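Notes pour l'intervention « Récolter des démonstrations : ce qu'on compte, ce qu'on oublie »
Version du 3 août 2026. Durée visée : une demi-heure, questions comprises. Ne pas lire les passages entre crochets.

Ouverture

[Attendre que la salle se taise. Pas de plaisanterie d'entrée, la dernière fois elle est tombée à plat.]

Bonjour. On m'a demandé de parler de la collecte d'exemples pour l'apprentissage par imitation, et le titre proposé par les organisateurs contenait le mot « révolution ». Je l'ai fait retirer. Je travaille sur ce sujet tous les jours et j'ai surtout vu des gens fatigués, des câbles à rattacher et des tableurs dont personne ne relit la troisième colonne.

Notre jeu s'appelle Kutus. Il contient 2 298 démonstrations, toutes faites en téléopération sur un poste à deux bras, toutes autour d'une tâche qui paraît idiote : mettre et débarrasser un couvert. Le chiffre fait bon effet sur une affiche. Je vais passer une bonne partie de mon temps à vous expliquer pourquoi je m'en méfie.

Ce que compte un compteur

Première question à poser quand on vous annonce un volume : un épisode, chez vous, ça commence quand et ça finit quand ?

Chez Urkbridge, qui nous a prêté son outil d'enregistrement, un épisode s'ouvre à la pression d'une pédale et se ferme à la suivante. Si l'opérateur oublie la pédale, deux essais se retrouvent collés. S'il appuie deux fois, on obtient un épisode d'une fraction de seconde, qui compte pour un. Nous avons découvert ça en novembre, en triant par durée, par hasard, parce que quelqu'un s'était trompé de colonne.

[Montrer l'histogramme des durées. Laisser le temps de voir la bosse de gauche.]

La bosse de gauche, ce sont les doubles pressions. La longue traîne de droite, ce sont les oublis, plus des hésitations réelles, et il n'existe pas de seuil propre pour séparer les deux. On a coupé quelque part. Je peux vous donner la valeur si vous y tenez, mais je ne saurais pas la défendre.

Deuxième question : qu'est-ce qu'une réussite ? Dans notre protocole, l'opérateur juge lui-même. Il vient de passer la matinée au poste, il voit l'assiette à peu près au bon endroit, il valide. Nous avons fait réannoter un lot par des collègues qui n'avaient pas tenu les commandes. Ils étaient plus sévères. Ils n'étaient pas d'accord entre eux non plus, ce qui m'a moins amusé.

La diversité, ou ce qu'on appelle ainsi

Tout le monde écrit « données diversifiées » dans son résumé. Nous aussi, relisez le nôtre.

Concrètement, nous avons fait tourner huit jeux de vaisselle. Sur le papier c'est honorable. Dans les faits, les opérateurs ont leurs préférences, et les assiettes qui glissent entre les doigts de la pince restent sur l'étagère. Il a fallu imposer un ordre de passage pour que les pièces pénibles sortent. Avant cette règle, le jeu disait surtout ce que les humains aiment saisir avec une pince.

Pareil pour les positions. On donne comme consigne « placez les objets au hasard ». Un être humain à qui l'on dit ça dispose les objets en éventail, bien espacés, face à lui, le manche du bon côté. Deux couverts qui se chevauchent, une cuillère retournée, une fourchette coincée sous un rebord : presque jamais. Or c'est exactement ce qu'il y a sur une table après un repas.

Nous sommes passés à des positions tirées par un script et projetées sur le plateau. Les opérateurs ont détesté. La première semaine, la cadence s'est effondrée et j'ai reçu des messages assez secs. Je maintiens la décision, en reconnaissant que je n'ai pas de courbe spectaculaire à vous montrer pour la justifier.

[Si quelqu'un demande les chiffres de cadence : dire que les deux périodes n'ont pas été faites par la même équipe. Ne pas se laisser entraîner.]

Les caméras

Chaque bras porte une petite caméra au poignet, et le poste en a d'autres, fixes. La vue de poignet a bonne presse en ce moment, au point que certains articles l'utilisent seule. Elle est précieuse au moment de la saisie. Le reste du temps, elle rate beaucoup de choses.
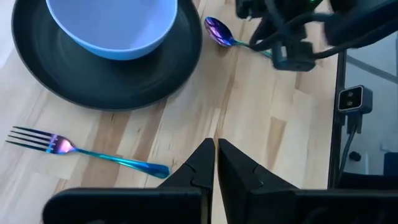

Prenez le cas de l'assiette. Dès que le bras descend vers les couverts, la vaisselle posée plus haut sort du champ, en partie ou tout entière. L'opérateur, lui, sait où elle se trouve : il a ses deux yeux et toute la table devant lui. Il agit donc avec une information que le modèle n'aura pas. On enregistre des gestes dont la cause est absente de l'image, puis on s'étonne que la politique apprise tâtonne.

Même souci avec l'autre bras. Quand il passe dans le champ, il cache une partie des objets, et il bouge assez vite pour être flou par endroits. Un modèle peut très bien apprendre que « bras flou dans le coin » veut dire « c'est bientôt mon tour ». En simulation de déploiement, ça marche. Changez la vitesse de l'autre bras et vous verrez ce qu'il avait compris de la tâche.

Je me méfie aussi des couverts à finition irisée, violet d'un côté, turquoise de l'autre. Ils se détachent très bien du bois clair, et les débuts de l'entraînement sont encourageants. Trop. Nous avons gardé ces pièces en les équilibrant avec de l'inox ordinaire, qui prend les reflets du plafond et donne des résultats nettement moins présentables.

Ce que Prado nous a appris, à nos dépens

Prado est notre protocole d'évaluation. Sept situations de départ, toujours les mêmes, rejouées sur le poste réel. J'en étais assez fier au début. Le défaut est évident dès qu'on le formule : à force de rejouer sept situations, on finit par collecter des démonstrations qui leur ressemblent. Personne ne triche. On constate un échec sur la quatrième, on se dit qu'il manque des exemples, on en fait quelques-uns « dans l'esprit », et le score monte.

Maintenant, l'équipe qui collecte ne voit plus les situations d'évaluation. C'est une règle banale partout ailleurs. En robotique, avec un seul poste et un seul local, elle est agaçante à tenir, et je ne jurerais pas qu'elle le soit toujours.

Nous avons aussi essayé Skuvent pour le filtrage automatique des mauvais épisodes. Il repère bien les chutes d'objets et les arrêts brusques. Il jette en revanche beaucoup de reprises, ces moments où l'opérateur rate sa prise, recule et recommence. Pour moi ce sont les épisodes les plus utiles du lot. Un jeu où l'on réussit toujours du premier coup n'enseigne pas quoi faire après un échec. On garde donc l'outil pour signaler, et un humain décide. C'est lent.

Les opérateurs

[Ne pas sauter cette partie même si on est en retard.]

Ils sont six. Leur style se reconnaît dans les trajectoires : l'un aborde les manches par le dessus, un autre pousse l'objet vers le bord avant de le prendre. Mélanger ces façons de faire sans le noter, c'est demander au modèle de faire la moyenne de deux gestes corrects, et la moyenne tombe parfois pile entre les deux, à côté du manche.

Nous enregistrons désormais un identifiant anonyme par opérateur. Nous limitons les séances continues, les fins de matinée étant visiblement moins bonnes. Et nous avons un champ de commentaire libre, que je vous recommande plus chaudement que n'importe quel outil cité aujourd'hui. On y lit des choses comme « pince gauche molle depuis ce matin » ou « j'ai validé mais c'était moche ». Aucun capteur ne nous remonte ça.

Pour finir

Si vous montez une collecte cette année, commencez petit, entraînez quelque chose tout de suite, regardez où ça casse, et seulement ensuite embauchez. Nous avons fait l'inverse. Une part notable de nos 2 298 épisodes date d'avant toute évaluation sérieuse, et je ne sais toujours pas laquelle mérite d'être gardée.

[Questions. Si on demande quand Kutus sera public : la relecture des commentaires libres n'est pas terminée, pas de date.]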